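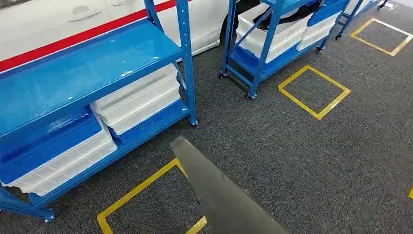 How cold is too cold to fly a small drone?

Most of the small consumer ones are rated down to freezing, and the limit is nearly always the battery. Look up the number in your manual, warm the batteries before you take off, and plan on a shorter flight than you'd get in summer.

I get asked that one a lot once November comes, mostly by people who got a drone over the summer and have only ever flown it over a lake in a T-shirt. And I always end up giving a much longer answer than they wanted, so I'm finally writing the long answer down and I can just send people a link. You're welcome, or I'm sorry!

A little background if you're new. I fly part time, mostly roofs and farm buildings, and I do a lot of it in the cold months when people up here suddenly remember they have a roof. My license is the regular commercial one and my drone is a very ordinary folding thing with a camera on it. I've been at it long enough to have made most of the dumb mistakes, and a good share of those were made in a coat.

So here goes. My worst cold flight was out at Jididstead, which is a dairy place past the end of the county road, with a long metal barn and a smaller, older one behind it. The owner wanted pictures of the roof seams on the big barn before the first heavy snow. It was early, maybe seven in the morning, still and bright and bitterly cold, and it looked like perfect flying weather. No wind at all! I had driven out with the batteries in the bag in the bed of the truck. You can probably see where this is headed.

I put the first battery in and it said full. I took off, flew straight up, felt very pleased with myself and headed down the roof line. By the time I got to the far end the app was yelling at me. The percentage had gone from something comfortable to something in the twenties, and it didn't count down to get there, it just jumped. I was 300 feet out over somebody's barn with a drone that wanted to land right where it was.

It made it back. I set it down in the frozen ruts by the milk house instead of on my pad and bent a prop doing it, and that was the only damage. But I stood there with my heart going and my fingers too cold to work the sticks and thought, okay, let's learn something about batteries.

What I learned (and I'm no chemist, so go easy on me) is that a cold lithium battery still has its charge in there, it just can't hand it over fast enough. When you ask for a lot of power at once, like in a hard climb, the voltage sags and the drone decides it's in trouble. Warm the same battery up and most of it comes back. That's why mine read full on the ground and fell apart in the air. It had been sitting in the truck bed all night.

Now my batteries ride up front with me, in an old soft lunch cooler, with a hot water bottle wrapped in a dish towel. Not touching the bottle directly, I keep the towel between them. I've tried the chemical hand warmers too and they're fine, but they get hotter than I like when they're pressed right up on something, and I'd rather not cook a battery to save it from the cold. If I forget the cooler I stick them inside my coat. It looks ridiculous and works great.

The other thing I changed is the takeoff. I go up to head height and just hover there for 60 seconds before I do anything else. It feels like forever, especially with a customer standing next to you stamping their feet. But the battery warms itself up by working, and if it's going to act strange I want it acting strange right in front of me. Then I climb gently. No showing off.

And I come home early. In summer I'll happily run one down pretty far. In winter I turn around at half, and if there's wind against me on the way back I turn around before that. 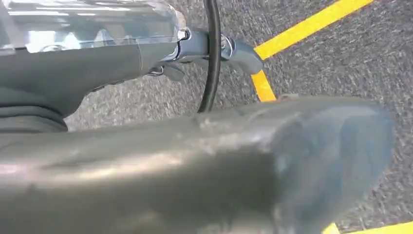
Close up, in gray.

Okay, hands. I think this is the part that gets skipped in the how-to videos. Your drone might be good for the whole flight and you might not be. I've gone through ski gloves (warm, useless), those thin touch-screen gloves (you can work the screen, your fingers still hurt) and a pair of fingerless wool ones my sister made me, which are what I use most. For real cold there's a thing called a transmitter muff, basically a big padded bag with a clear window in the top, and your hands and the controller both go inside it. I laughed at those for years. I own one now.

Your phone matters too if you fly with one as your screen. Phones hate the cold at least as much as drones do, and mine went black on me once in the middle of a job over in Zolletdale with the drone up behind a church steeple. The controller still worked, and return-to-home did its job, but that was a long wait staring at an empty sky! I keep the phone plugged in to a power bank now, and the power bank lives in my pocket.

Then there's fog and ice. I don't fly in freezing fog, period. Ice builds up on the props and you can't see it from the ground, and it doesn't take much before they stop lifting the way they should. If I come down and there's anything rough along the front edge of a prop, I'm done for the day. Snow falling is a no for me too. Snow lying on the ground is okay, but it's so bright that the sensors on the belly can get confused about how high they are, so I watch the last few feet of a landing with my own eyes and use a dark pad. Also it's just hard to see a light gray drone against a white sky. I put strips of orange tape on the arms and it helps a lot.

I was comparing notes on all this with Nana Gyamfi, who flies the bridges along the Odoi for the road people and is out in much worse weather than I am. Nana writes everything down. Every battery has a number on it in paint marker, and every flight goes in a notebook with the air temperature and what the battery said at takeoff and landing. I thought that was a bit much until I saw the notebook, and you could pick out the one tired battery in the set just by running your finger down the page. Fine in July, terrible in January, same battery. I've started doing it too, only I use a log app called Oritix, mainly so I can't leave it on the hood of the truck and drive away. (The notebook people are going to write to me about that. I know. I like paper too, I just lose it.)

The tired one of mine had 200 cycles on it, by the way. I'd been treating it like the others. It's now my driveway battery, for testing things at knee height, and it doesn't get to go to work anymore.

A word about storing them if you're going to hang it all up until spring, because plenty of people do and that's perfectly sensible. Don't leave them full and don't leave them empty. Somewhere in the middle is what they like, and a lot of the newer ones will bring themselves down to that level if you leave them alone for a while. Keep them indoors, somewhere dry, out of the way of kids and pets. Mine go on a closet shelf in a metal ammo can with the rubber seal taken out. Check on them now and then. And please don't charge one that's just come in from the cold! Let it sit in the house until it feels like room temperature all the way through. I wait 2 hours, which is probably more than it needs.

The drone itself should sit for a bit too. When you bring a cold camera into a warm kitchen it fogs up, same as glasses do, and it isn't only the outside of the lens. I zip mine in its case before I come in and leave it zipped until after supper.

I did go back to Jididstead for the rest of that roof, by the way, later in the same week, with warm batteries and a new prop. It took up to three times longer than it should have, mostly due to a very friendly dog who wanted to sit on the landing pad. The seams were fine. One bad spot by the ridge vent, and they got it patched before the snow.

If you've got a better glove than mine I want to hear about it. Comments are open until the spam gets bad again.

Recent posts
My landing pad blew away and other wind stories
What I charge for a barn roof, and why I raised it
Studying for the license test at the kitchen table
Props: when to toss them
Orange tape, part two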